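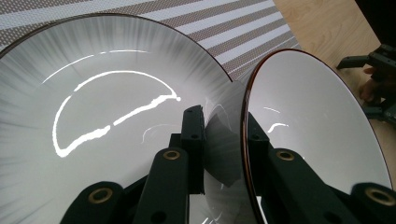 Can a machine clear a dinner table yet? (or anything else around the house)

Forum: Home Shop & Gadgets > General talk
32 replies, showing the first page

dovetail_dan
Okay, I want to hear from people who do this stuff for work or who have spent real money on it. My sister-in-law told us over dinner that in a couple of years she won't be touching a dirty dish. I said she was dreaming. It got a little heated and my brother went out to look at the grill.

My position is that plates are the worst thing you could pick. Look at the two up top. Glossy white glaze, one lying there wide and shallow, the other tipped up nearly on edge against the fingers, and a big squiggle of light across the near one that has nothing to do with the shape of the plate. I can sort that out without thinking. Can software? Every time? With my wife's good dishes?

I run a small cabinet shop and I already have machines that do things I can't do by hand, so I'm not a hater. But every one of those machines gets its work handed to it square and clamped down.

marzipan_moth
Your sister-in-law is closer than you think! I've been following this pretty closely and the jump in the last few years is huge. The old way was to program every motion. Now people do the chore with a gripper in their hand, over and over, and the machine learns from that. You don't have to write down what a plate is.

I'd take the bet on clearing a table. Loading the dishwasher too, if you aren't fussy about how it's loaded.

gus_in_the_garage
"If you aren't fussy about how it's loaded" is how my marriage got to where it is lol

crankcase_61
I work maintenance at a packing plant, been there 16 years. We have a Hedegaard cell that picks trays off a belt and stacks them. Same tray, same belt, same lights overhead. It's a good machine and I'd fight anybody who wanted to take it out. But when the supplier switched to a shinier tray we lost most of a week. The vision kept finding an edge that was just the ceiling light bouncing back at it. We ended up hanging a piece of black cloth over the cell, and as far as I know it's still there.

So when I look at that plate with the bright loop across it I get a little twitch in my eye. That's our tray problem exactly, and then you add a striped placemat behind it for extra edges.

marzipan_moth
But that's an older style of vision, isn't it? Find edge, measure edge, go to edge. The learned stuff doesn't care about one edge.

crankcase_61
It's older, sure. I'm not saying the new stuff has the same problem in the same way. I'm saying somebody has to show me it doesn't, on a Wednesday at 3 in the afternoon with the sun coming in sideways. A video with music on it doesn't count.

teakettle_tess
I bought the Nunex countertop arm. Yes I'm that person. I'll give you my honest report because I don't think I've seen one from anyone who paid full price.

What it does well: it will put silverware in a caddy if I lay the pieces out on the mat it came with. It stirs a pot okay. It wipes a flat counter, sort of, and misses the corners.

What it does badly: anything wide and flat. A dinner plate lying on the table gives it nothing to grab. The fingers come down, touch the rim, and the plate scoots away toward the wall. My husband started calling it air hockey. If I tip the plate up first, so it can get one finger on each side, it'll carry it over to the sink fine. But if I'm tipping up every plate I might as well carry the plate, right?

I ran it on my cheap plates one weekend just to see. Out of 10 tries from flat it got one. Then I did 10 tipped up and it only fumbled two, so I went and got a better set of plates and then lost my nerve and put them back.

dovetail_dan
Tess this is the exact kind of post I was hoping for, thank you. The flat plate thing makes total sense. I do it with a thumb under the rim and I've never once thought about it.

plain_old_ray
Suction cup. Done. Next question.

crankcase_61
Suction's great on a clean dry plate. Put some gravy on it and get back to me.

plain_old_ray
Grab it from underneath then.

crankcase_61
It's sitting on the table, Ray.

plain_old_ray
ok fair

hinge_and_pin
Former dishwasher here, the human kind, at a banquet hall in Sivthorpe. A busy Saturday was 100 covers or more and every cover was at least three pieces of china. I want to push back on the idea that this is about brains or cameras. It's about fingertips. When you pull two plates apart you feel the bottom one start to come along, and you twist a bit and it lets go. You're looking somewhere else the whole time, usually at the guy who's about to back into you with a bus tub.

Two plates touching, like in Dan's picture, is the job. One plate alone on a table is easy mode. Touching is where the chips come from. Rim against face, rim against rim, and you can hear it when it's wrong.

I do like that there's a second gripper on the right there with somebody's hand around it. Two hands is the correct number for that job. One to steady, one to lift.

marzipan_moth
Great point about the feel, and I'll give you that one. A lot of what I've seen runs mostly on cameras. But people are working on touch too! And a person using the gripper is limited to whatever the gripper can do, so if a person can separate plates with two stiff black fingers, then it's possible with two stiff black fingers. It becomes a learning problem after that. That's why I'm optimistic.

hinge_and_pin
Hm. That's a better argument than I expected. But the person still gets some feel through the handle. You can feel a lot through a stick. Ask anybody who's dug a post hole.

teakettle_tess
Can confirm, mine feels nothing. It'll hold a wooden spoon and a banana with the same amount of enthusiasm.

gus_in_the_garage
How'd the banana do

teakettle_tess
We had banana bread.

sawdust_and_solder
Coming at this from the shop side because Dan asked about both. We're a two-person outfit making small metal parts, and we put in a used Keston loader on the lathe last December. It took me 11 evenings to get it running the way I wanted. It loads blanks and unloads finished parts and that's it. I sweep, I sort, I deburr, I dig the chips out of the corner where the chips always go. If you asked me which of those I'd pay to get rid of, it would be every one of them before loading.

The chores are the leftover stuff, and the leftover stuff is different every time. A bench at the end of the day is a lot like a table after supper. Things are leaning on other things.

dovetail_dan
"Things are leaning on other things" is my whole shop. I've got a pile of offcuts I'd give a kidney to have sorted.

marzipan_moth
Would you pay for it though? Say it's slow. Say it takes all night to sort the pile but it's done when you come in.

dovetail_dan
For the offcuts, yeah, I think I would. Slow doesn't bother me at night. Nothing in that pile can break. I guess that's where I come down, it's the breaking. Give it the towels, give it the kids' plastic cups, let it take until 2 a.m. I just don't want it near the good plates.

crankcase_61
I can go along with that. Start it on the plastic cups.

plain_old_ray
So you all agree with the sister-in-law as long as she buys plastic plates.

marzipan_moth
Ray has a point and I'm claiming it as a win.

hinge_and_pin
No win. Plastic plates stick together worse than china when they're wet. You get that vacuum between them. We had a stack for the kids' parties and I used to whack it on the edge of the sink.

teakettle_tess
I have some plastic ones from the camper. I could stack two and try the arm on them tonight if people want numbers.

dovetail_dan
Yes please. Wet and dry both, if you don't mind. And what's the finish like, shiny or dull? Crankcase has me worried about the lights now.

teakettle_tess
Kind of a dull green. I'll leave the window blind up so nobody can say I helped it.

crankcase_61
Good. Don't tidy the table first either.

teakettle_tess
No danger of that. Will post after supper.

Page 1 of 2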